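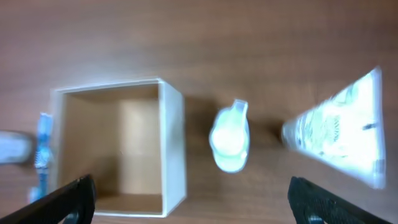 Figure 3. Open box and bathroom items on the wooden table, seen from above.

3.2 Items and layout

Small bathroom things, the kind that end up in one drawer in most homes. We asked 41 households in Ulville what they keep by the sink and built the item list from the answers. Tubes, small bottles, toothbrushes, razors, a tub of cream or similar. The box is open and has no dividers (dividers were tried in the Claveo pilot and dropped, people used them as they pleased). Layout was not fixed. Items could lie in a row, in a loose group, or touching each other — touching counts as a seperate layout in the coding sheet. Toothbrushes gave the most trouble there. Two of them side by side, handles at different angles, and coders disagreed on wether that is one group or two. We settled on two items, one group.
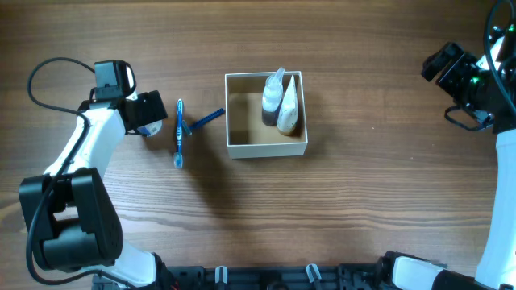

3.3 Sorting by shape

Coders worked from a list of 13 shape labels, cut down from the longer Grusturach list. Long and thin: toothbrush, razor. Round and wide: tub. Soft tubes got their own label, a full tube and a nearly empty one don't pack the same way. Brand and color ignored. Printed text ignored too, even where easy to read, such as the Colgate on one toothbrush neck.

Height matters more than we first planned for. A tub takes up floor space in the box and blocks whatever is behind it, a toothbrush can go in last along a wall.
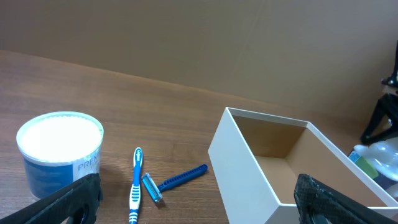

Same for razors, though the head makes them wider at one end and the handle tends to sit up off the floor of the box. We coded handle direction for both — toward the person, away, or sideways. The Yáñez scheme has only 2 directions, so our sideways cases were left out when comparing the two. Full layout codes are in the appendix, 200 entries, sorted by item.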